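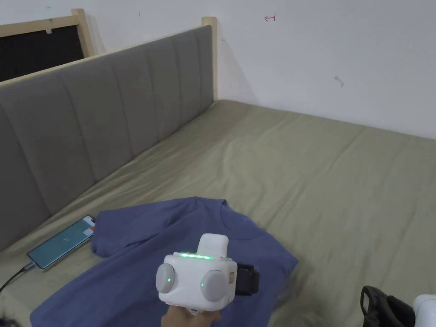

Cabecero tapizado en gris, con remate de madera clara.

Notas para la charla: Lo que nos venden para dormir

Arranque (sin leer). Preguntar a la sala quién ha comprado algo para dormir mejor en el último año. Esperar a las manos. Después preguntar quién duerme mejor. Si se ríen, seguir. Si no se ríen, seguir igual.

Diapositiva de apertura. No vengo a decir que dormir mal sea cosa de la imaginación. El insomnio existe, se pasa fatal y tiene tratamiento. Vengo a hablar de lo que hay alrededor: el colchón que "regenera", la almohada que "alinea", el reloj que nos pone nota por la mañana. Decir esto despacio, porque en Burness me entendieron lo contrario y se me fue media ronda de preguntas en aclararlo.

Primer bloque: los hilos
Empezar por las sábanas, que es terreno fácil. Cosside vende un juego de 647 hilos. Leer la cifra en voz alta y preguntar: ¿647 hilos dónde? ¿Por pulgada? ¿Contando cada cabo de un hilo retorcido como si fuera uno entero? El catálogo no lo dice. Cuando en una etiqueta hay mucha precisión y falta la unidad, yo desconfío.
Ojo, no pasarse. Hay sábanas mejores y peores, y la diferencia se nota con la mano. Pero del tacto a "un descanso profundo" hay un salto que la marca da sin red. Una sábana agradable es una sábana agradable. Con eso ya me vale para comprarla, si el precio es sensato.
(Si alguien pregunta por el lino: calienta menos, a mucha gente le gusta, se arruga. No sé más.)
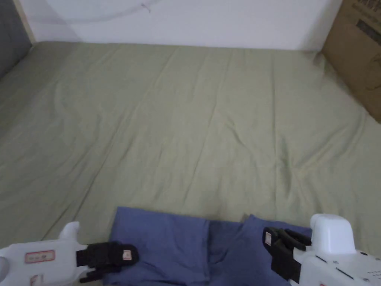
¿Un colchón caro garantiza dormir mejor?
El precio, por sí solo, garantiza muy poco: si el colchón viejo está hundido, cambiarlo puede ayudar, y a partir de ahí manda bastante la preferencia de cada uno.

Segundo bloque: el colchón y sus ensayos
Sornstead anuncia un estudio propio con 3000 clientes. Suena a mucho. Contar qué se les preguntó: si estaban satisfechos con la compra. A gente que acababa de gastarse un dineral. Sin grupo de comparación, sin medir el sueño, sin decir cuántos devolvieron el producto y se quedaron fuera de la encuesta.
Pausa. Que lo piensen ellos.
Explicar aquí la regresión a la media con palabras normales: uno compra colchón cuando lleva una mala racha, y las malas rachas suelen aflojar solas. El colchón llega justo a tiempo de llevarse el mérito. Lo mismo vale para las infusiones, para las gotas y, me temo, para más de un consejo mío.
No usar el ejemplo del resfriado. Lo usa todo el mundo.

Tercer bloque: el reloj que nos examina
La pulsera Gagnon reparte la noche en fases y da una nota. Lo que detecta es movimiento y pulso; la fase la calcula. Que el cálculo sea útil depende de para qué lo queramos. Para ver que el sábado nos acostamos tarde, de acuerdo, aunque eso ya lo sabíamos. Para decidir por la mañana si estamos cansados me parece una mala idea.
Hay personas que se levantan bien, miran la pantalla y se encuentran peor. Presentarlo con cuidado: es una posibilidad razonable, hay casos descritos, no tengo cifras que me convenzan y no voy a poner ninguna.

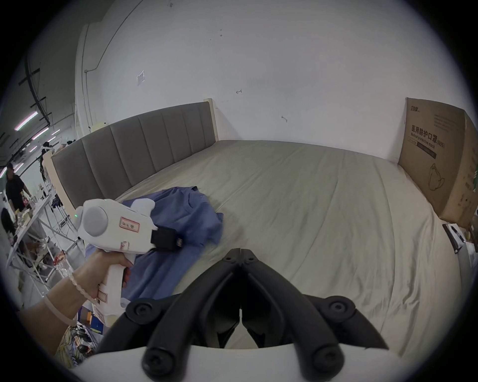 Y como las notas de la pulsera preocupan, aparece el siguiente producto, que promete subirlas. Ese es el circuito que quiero que vean: primero el medidor, luego la inquietud, luego el remedio. Los tres se compran en la misma tienda, con descuentos de hasta 15 euros si se llevan juntos.

Último bloque: qué preguntaría yo antes de pagar
Contra qué se ha comparado. Quién ha pagado el ensayo. Qué se midió exactamente, horas de sueño u opinión. Si se puede devolver, y quién paga el transporte de vuelta - esto último parece una tontería hasta que hay que bajar un colchón por la escalera.
Admitir los límites: no soy médico, y si alguien lleva meses durmiendo mal, su sitio es la consulta. Existe una terapia cognitivo-conductual para el insomnio con pruebas bastante más sólidas que cualquier etiqueta. Cuesta encontrar hueco y exige trabajo, y no queda bonita en un anuncio.

Si voy mal de tiempo, quitar las 2 diapositivas del magnesio. Si sobra, contar lo de la almohada con certificado y preguntar quién certificaba.
Dejar puesta la lista de preguntas mientras la sala habla. Agua a mano, y repetir cada pregunta al micrófono, que atrás no se oye.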